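okay I'm back from the October club sumo open at Seketport and my voice is GONE. thread, because I have too many feelings and my housemates have stopped listening

first off, 43 wrestlers. last year the whole thing fit into one side of the gym and we were done before lunch. this time they had two rings going all morning and I kept turning my head like I was at a tennis match

I wrestle middleweight for Plandine (badly, but with love!) and I went out in the second round, so from then on I was a full-time fan with a bag of orange slices

my own loss, quickly: good charge, got my left hand inside, felt great for maybe a second, then he stepped sideways and I ran straight out of the ring. my coach just looked at me and tapped his forehead. "eyes up." yes. I know. eyes up

the other side of it is I WON one first!! frontal force-out, feet flat, hips low, everything we've drilled since spring. I have watched my teammate's video of it more times than I'm going to admit here

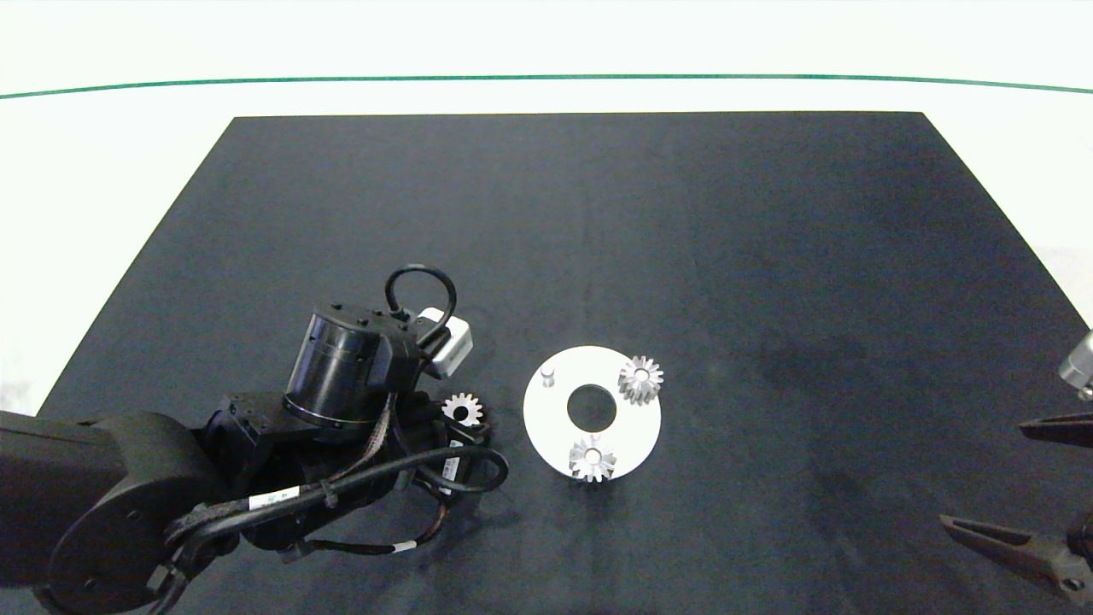
anyway, the women's lightweight bracket was the best sumo of the day and I'll argue with anyone about it. Ccori sent a team of 3 and all of them made the semifinals. their charge is so low and so fast that people are moving backward before they've got a hand on anything

one of the Ccori semis went to the edge and back again twice. heels on the straw, whole gym yelling, then a twist-down from a grip I would have given up on. the judges talked it over for ages and called a rematch!! everybody stood up for the rematch

(she won that one too, same throw, other side. who trains it on both sides?? I'm starting tomorrow)

men's heavyweight now. the Sasten guy who took it weighs 191 kilos and moves like somebody half his size. I had him down as a pure pusher and then in the final he went for the belt right away, outside grip, and walked his man back one tiny step at a time

the guy he beat is worth watching too. gave away a ton of weight, got under him on the charge and stopped him cold in the middle. they leaned on each other for so long the referee had to start shouting at them to keep going. I think if he gets his right hand in there it's a different final

team event: Plandine lost to Sasten in the quarters, 3 bouts to 2. we were up 2-0. I don't want to talk about it (I will talk about it at practice for the next month)

one small gripe, the bracket sheets were taped up next to the bathroom so there was a permanent crowd in that hallway. two copies next time please, one by the rings

also whoever made the bean stew, thank you, I had two bowls and then had to get back in a mawashi for the team event. poor planning on my side, excellent stew

if you're in the area and have been wondering about trying it, beginners at Plandine start at 7 pm and you can wear the belt over shorts. we had 11 new people last session and most of them were laughing by the end, a bit sandy, very sore

next one's in the spring, back at Seketport. I'm going to work on keeping my head up and on not running out of the ring by myself. ok, ice for the knee and then bed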